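Laundry bucket

A laundry bucket is a bucket, usually plastic, used in the home for holding, soaking, washing and carrying clothes. It is one of the most hardworking objects in any household, and one of the least written about! In many homes it does the work of three or four separate things: the hamper in the bedroom, the sink in the wash area, the basket on the way to the clothesline and, once it is empty, the mop bucket. Households that own a washing machine tend to keep one anyway.

Names

The same object goes by wash bucket, wash pail or clothes bucket, depending on the region and on who is asking for it. A "tub" is generally wider and lower, with no bail handle, and a "laundry basket" has holes in its sides, so it can't hold water. The difference matters less in daily use than it does on a store shelf, and many families call all of them "the bucket" without any confusion.

Materials and form

Older wash buckets were made of wood staves or galvanized steel. They lasted wonderfully well but were heavy before a single shirt went in. Plastic took over in most homes because it is light, doesn't rust and comes in cheerful colors. Lavender, pale blue, pink and mint green are all common, and in a shared house the color often settles whose wash is whose.

Most plastic laundry buckets have a rolled or thickened rim. This is a lovely piece of plain design: it stiffens the wall, gives the fingers something to grip and keeps a wet sleeve from dragging over a sharp edge. The Cedwood household range, sold in the region around Skondirham, includes a 14-liter bucket and a 26-liter one. The larger size is the favorite for family washing, though when filled with water it is too heavy for most people to move far, and users generally fill it where it will stay.

Filling and heaping

Dry clothes take up a surprising amount of room, and a laundry bucket is nearly always heaped well above its rim. Cloths hung over the edge are a familiar sight. Some people do this on purpose, draping a bright or easily stained piece outside so that it can be picked out first and washed alone. New orange, red and indigo fabrics are the usual suspects, as their dye can run in the first few washes and tint anything pale that shares the water.

A common order for hand washing is:

Pale and white cottons
Prints with a white background
Children's everyday clothes
Dark fabrics
Floor cloths and rags

Raising the bucket

Bending to a bucket on the floor gets tiring quickly, and people have come up with all sorts of supports. Low stools, upturned crates, steps and small chairs are all used. The plastic children's chair is a particular favorite, and deservedly so. It is light, it can be rinsed off, and its seat puts the rim of a medium bucket at a handy height for an adult sitting down or a child standing up. A rounded backrest also stops the bucket from sliding off behind. The seat should be wide enough to take the whole base, and the chair should stand level, with all 4 feet on the floor.

A chair meant for a small child may not be strong enough for a bucket full of water, so it is best kept for dry or wrung-out clothes.

Place in the home

Laundry buckets gather near doorways, on tiled floors and in the same corner as the shoes and the bicycle, wherever the route to the tap or the line passes through. Tile suits them well, as drips wipe up easily. Sorting is sociable work, and children often join in long before they can reach the clothesline.

A small household survey printed in April by the Grasimora home crafts newsletter drew 137 replies, and its readers wrote with real affection about buckets they had owned since childhood. Several had been mended with melted plastic or wire.

Care

Rinse after soaking, and store upside down out of direct sun, which makes plastic brittle. Powder left in the bottom can be loosened with warm water and a little vinegar. Handles usually fail before the bucket does, and replacement bails, such as those made by Boström, snap into the two side lugs.

See also

Clothesline
Hand washing
Laundry basket
Washboard

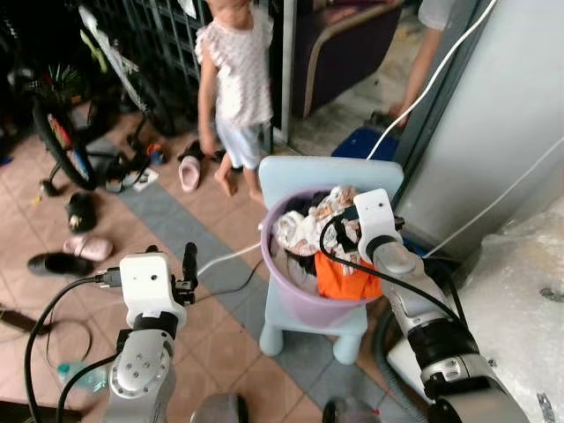

This page was last changed in April, at 4:26 p.m.

A lavender bucket heaped with laundry on a child's pale blue plastic chair, with an orange cloth hanging over the front.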